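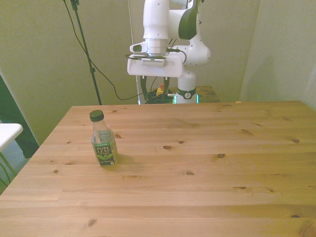
White arm, green fingers, Thursday.

OK, cordless impact wrenches. I've had the Estix 24 volt since December and I have complaints, mostly with the box it came in.

The box says 354 foot-pounds in numbers taller than the brand name. There's a small cross next to the 354. The cross leads to the bottom flap, where it says "nut-busting torque, reverse, under laboratory conditions." What laboratory. What nut.

For anybody new to this, most of these tools have two torque numbers. One is what it'll tighten to. The other is what it'll supposedly break loose, and it's always bigger. Guess which one goes on the front.

I went through the manual looking for the tightening number. The manual is 52 pages. Most of that is the same safety warnings in different languages, fine, they have to do that. The spec table is half a page and it lists no-load speed, impacts per minute, drive size, weight "without battery" and the 354 again. No forward number anywhere.

Weight without battery. On a tool that does nothing without a battery.

I wrote to Estix and asked for the tightening torque. The reply thanked me for my interest and said the tool "delivers class-leading fastening performance." I wrote back and asked for it in foot-pounds. They sent me a link to the product page, where the number is 354.

So Inna Moroz brought over her good torque wrench, the one that gets calibrated because she needs it for work, and we tried a few things. We are two people with a bolt and a vise. I'm not calling it a lab. But we wrote down what we did, which puts us ahead of the bottom flap.

What we did: a heavy bolt through a steel plate, plate bolted to the bench, full battery, hold the trigger for a slow count of seven, stop. Then check with the torque wrench in the tightening direction and read it at the moment the nut starts to move again.

Yes, I know that isn't perfect. Static friction pushes the reading up a little, if anything, so the method is being kind to the tool.

Even with the method being kind, it never got anywhere near the front of the box. I'm not going to post our readings as if they were gospel, because we did it on one bolt with one tool and somebody will screenshot it. Do it yourself with your own wrench. You'll get a number you can use.

The part I will stand behind is how much the reading dropped as we made things more like real life. Add an extension, it drops. Add a wobble extension, it drops again. Use a deep socket that's been rattling around in a drawer for years and has rounded corners, drops some more. Nobody's lug nuts are in a lab either.

Somebody's already asking, so: yes, we used impact sockets. Please don't put chrome sockets on one of these.

Let's do the voltage now. "24 volt" on the Estix is "24V max," with the word max in gray on a slightly different gray. Six lithium cells in a row. Fresh off the charger, sitting there doing nothing, a pack like that reads 24 and change. Pull the trigger and it goes down. The working voltage of six of those cells is more like 21.6.

It's the same trick as 20 max and 18, where five cells get called one thing on one store shelf and something else on another. The cells don't care. I've had a guy at a counter tell me with a straight face that a 20 max drill was two volts stronger than an 18.

To be fair to Estix, everybody does the max thing. Being fair to them on this one doesn't make me feel any better about it.

Battery size matters more than the number on the sticker. The kit comes with the compact pack. I borrowed the big one from Ettore Greco, who bought into this line before I did, and the same wrench felt like a different tool. More cells side by side means it can feed the motor harder without sagging.

Now go look at the box again. The 354 has a cross. The cross goes to the flap. The flap doesn't mention which battery. I asked. You can guess what I was sent a link to.

If the headline number was measured with a pack that isn't in the kit, then the kit can't do what's printed on the kit. I don't know that's what happened. I'd love for Estix to tell me it isn't.
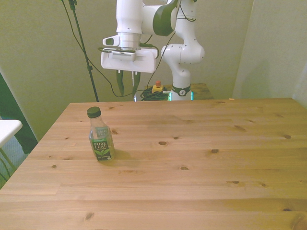 Pure Leaf on pine.

Back to it. Somebody wants to know about "brushless."

Brushless is a real thing and I like it. Runs cooler, runs longer, no brushes to swap. What I don't buy is "brushless" as a stand-in for "good." There are cheap brushless motors now. The word used to tell you the tool cost more to build. These days it tells you the motor has no brushes.

The Estix also has an "intelligent mode." It's a button. In forward it starts slow and speeds up. In reverse it cuts the speed once the nut spins free, so you don't launch it across the driveway. The reverse half is useful and I use it all the time. The forward half does nothing my finger wasn't already doing with the trigger.

It also has an app. It's a wrench. I installed the app so you don't have to. It wanted my location and then it showed me a picture of the wrench.

Rosario Caruso just replied that his shop runs the Iderero and it does everything he needs on tires. I believe him. I also notice Rosario takes the wheels off with it and puts them back on by hand with a torque wrench, so what he's telling you is that it removes lug nuts. They nearly all remove lug nuts. Breaker bars remove lug nuts.

Please don't do final tightening with an impact, by the way. If the manual says a wheel takes a certain torque, the trigger has no idea. Snug it, put the wheel on the ground, finish it with the clicker. Go across the pattern and not around the circle.

And no, torque sticks don't fix that for me. I've tried them. They're calibrated around a certain kind of gun hitting a certain way, and a battery that's half flat doesn't hit like a full one. Inna thinks I'm too hard on them. We checked a set against her wrench and now she thinks I'm only a bit too hard on them.

Question from Fiorella Fiore: is the Piras worth the extra money? I've used one for an afternoon, which isn't long enough to say. I liked the grip. The forward/reverse switch is where my thumb expects it. On the Estix I still bump it with my glove on and end up tightening the thing I'm swearing at.

What I can say for Piras is that their sheet lists both directions, separately, and says which battery. The numbers are smaller than the one on my box. I trust them more for it. I haven't checked them, so hold that loosely.

Reviews. Read the three-star ones. The five-star ones were written the day it arrived, by a person who has taken off one lug nut and is in love. The one-star ones are mostly about shipping. Three stars is where you find out the anvil ring wears and sockets start dropping off when you're under the truck.

Mine does that now, for the record. Not every socket. The short one I use most falls off if I point the wrench down. A friction ring is a cheap part and you can replace it yourself on this one, I'll give them that. I'm waiting on mine.

Which brings me to the warranty. Front of the box: "5 year warranty." Inside: five years if you register within a month, otherwise two, and the battery gets one either way. Wear parts aren't covered. The friction ring is a wear part. I asked what else counts as a wear part and got a list that had the anvil on it. The anvil! That's the part that does the thing!

Gianni Benedetti says I should just buy air tools and quit whining. Gianni has a compressor the size of a cow. I have half a garage and a neighbor with a baby.

Also the air guys have their own version of this. Read the side of an air impact and tell me which pressure that torque was measured at, and whether it was at the gun or back at the tank, and through how much hose. I'll wait.

Things I'd want printed on the front of every one of these boxes:
Tightening torque.
After how many seconds.
With which battery.
Weight with that battery on it.

That fits in the space they're using for the lightning bolt.

Would I return it? No. It took rusted suspension bolts off my truck that I'd already lost an evening to. It's a decent wrench. I paid kit price on sale and at that price I'm fine. At full price I'd have looked a lot harder at the others.

What bugs me is I can't tell you how decent by reading anything Estix printed. I had to borrow a torque wrench and a battery to find out what I'd bought.

A few people asked what I do about seized stuff if the number on the box is no help. Penetrating oil the night before. Wire brush on the exposed threads. Short bursts, let it sit, short bursts again. Tighten it a hair first and then reverse. Heat if there's nothing near it that minds heat. If it's still stuck after that, more torque just means the head comes off in your socket.

Somebody in the replies is selling a thing called Nada that you spray on and it "releases any fastener in seconds, guaranteed." Any fastener. OK. Send me a can and I'll put it on the lower bolt on the driver's side and we'll see.

Will update when the friction ring shows up. If Estix sends me a forward torque number before then I'll post that too, with the battery, if they say which battery.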